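5 February 2020

Continuing with the label wear test, second ribbon. Ritva asked me to write more completely than last time, so I will try.

Material on the bench today is the Flurar white polyester, printed with the Driris ribbon on the small printer. The old material is the Cliltby paper with laminate, which we keep only as reference. I printed both with the same artwork: a line of large text, a line of very small text, a thin border and a solid black bar. The printer was at the middle darkness setting. I tried one step darker and the small letters began to fill inside, mostly the "e" and the "a", so I went back.

The wiping was done with the cotton pad and the 430 g weight. Target was 3000 double strokes on each strip. On the first Flurar strip the counter stopped at 2893 when the fuse went, and I decided not to restart, because the pad had been standing on the same place during lunch and I don't trust this strip any more. It is kept in the envelope, marked "incomplete". Please do not put it in the table.
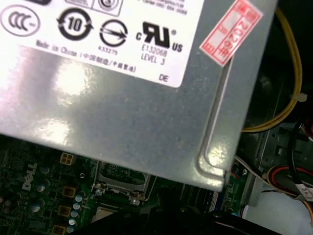 Corners are where a label fails first, and I believe we have given too little attention to them. All of our artwork was cut with square corners until September, and in the old cabinet I can lift almost any of those with a fingernail. Horácio says the cutting die was the cheapest one and this is the whole explanation for the shape. A commercial label such as the big white one on a computer power supply, black print, has a rounded corner, and I would like that we do the same. Radius is to be decided. I cut a few by hand with a coin as guide and they are ugly but good enough for the oven.

Peel test: strips pulled at 300 mm per minute, on painted steel and on bare aluminum. On the painted steel the Flurar came away clean. On the aluminum it left a cloudy line at the start of each pull, which went away with alcohol. The Cliltby paper tore inside itself before the adhesive let go, so the number there says something about the paper only. I wrote "tear" in the column and no value.

Question for Jayanthi: when we clean the surface before applying, do we wait for a fixed time? Gøran wipes and applies immediately. I wait until I have finished writing the strip number, which can be long or short depending on my pen. It would be better if we had one rule for it.

Molded plastic is still missing from the plan. Inger wants labels on gray plastic parts too, and these are more difficult than steel, with little flat area between the raised places. I did not find a good position for the long format. The short format may fit if we drop the border line.
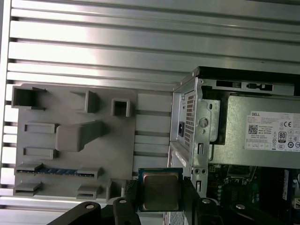 *Gray holder board, the raised pockets and slots, silver slats behind.*

For plastic I suggest to begin with three surfaces: as molded, wiped with alcohol, and lightly sanded. I know that sanding will not be accepted for the real parts, but I want to see the difference. The heat gun should not come near this material. I made that mistake with the trays in the other room and Ritva still has the worst one on her shelf.

Solvent drops, short notes:

- Alcohol: black bar a little dull, text readable. Same on both materials.
- White spirit: no change on Flurar. Cliltby has a yellow edge under the laminate.
- Glass cleaner: no change.
- Diekmann bench cleaner: the Driris print went soft and came off on the pad. I repeated it with a new bottle, and it was the same.

The last one is a problem, as this cleaner is standing in every room. Either we change the ribbon or we change the cleaner, and Gøran will say that the cleaner stays.

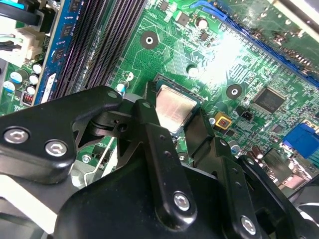 I have asked the supplier if a harder resin ribbon exists in our width. If yes, the drops must be repeated from the beginning with all the liquids, also with those that gave no change today.

Oven: rounded and square corners are in together, on painted steel, at 60 degrees. I put the tray on the middle shelf, door side marked with tape. Horácio, if you need the oven, please ask me before you move it.

To do: fuse, new cotton pads, ask for the price of a die with round corners. Also find who took the good tweezers.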